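Cuando la pinza cierra en vacío: anatomía de un fallo de agarre

El defecto apareció en los registros antes que en la mesa. De los 3.513 ciclos que la empresa Elen ejecutó en su célula de manipulación de cajas de cartón, 29 terminaron con la misma anomalía: el controlador daba por bueno el agarre y los dedos no sujetaban nada. El robot completaba entonces la trayectoria de elevación sin carga y pasaba a la orden siguiente.

El programa Carbone, que gobierna la secuencia, decidía si había pieza a partir de un único dato, la corriente del motor de cierre. Si superaba el umbral, había caja. El criterio sirve mientras los dedos no lleguen a tocarse. Con las puntas enfrentadas, el contacto entre ambas eleva la corriente del mismo modo que lo haría un panel de cartón fino, y la señal deja de distinguir un caso del otro.

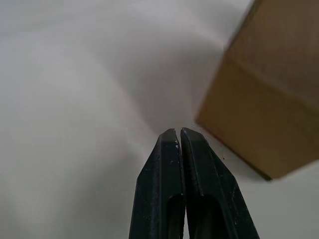 Una caja ladeada basta

Las cajas carecen de posición fija. Si una queda girada respecto a la orientación prevista, la esquina se desplaza y los dedos pueden bajar junto al cartón sin llegar a abrazarlo. El ciclo 1.331, primero de la serie anómala, corresponde a ese caso. El desvío era de pocos milímetros y no activó ninguna alarma.

El desgaste complica el diagnóstico. Los dedos negros presentan roces claros y pequeñas motas blancas en los bordes, y en Elen se sospechó al principio de una pérdida de fricción. Se sustituyó el juego completo en otra célula, con cajas idénticas, y el fallo se repitió en la misma proporción. La hipótesis mecánica quedó descartada en octubre.

El riesgo del segundo brazo

El falso agarre sería un problema menor de productividad en una célula con un solo manipulador. En la de Elen trabajan dos brazos sobre la misma mesa, y el segundo entra en la zona de la caja cuando el primero comunica que la tiene sujeta.

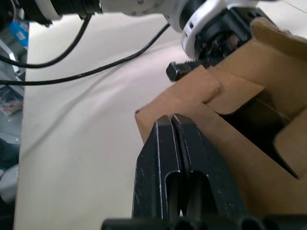 La consecuencia es un enclavamiento basado en un dato falso. En el ciclo 1.699 el segundo brazo empujó una solapa de una caja sin retener, la arrastró sobre la mesa y provocó una parada por exceso de par. No hubo daños personales. La revisión posterior, encargada a la consultora Dindico, señaló que la parada dependió del límite de par y que ninguna función anterior de la cadena había detectado la pérdida.

La corrección adoptada añade dos comprobaciones. La primera compara la apertura final con el espesor nominal del cartón y rechaza todo cierre por debajo del mínimo. La segunda exige una elevación corta de prueba, con lectura de fuerza en la muñeca, antes de autorizar la entrada del otro brazo. El tiempo de ciclo aumenta, y la planta de Hitstead, que usa la misma configuración, ha pedido aplicar solo la primera. Dindico lo desaconseja: un dedo desalineado puede detenerse a una apertura plausible sin haber tomado la pieza.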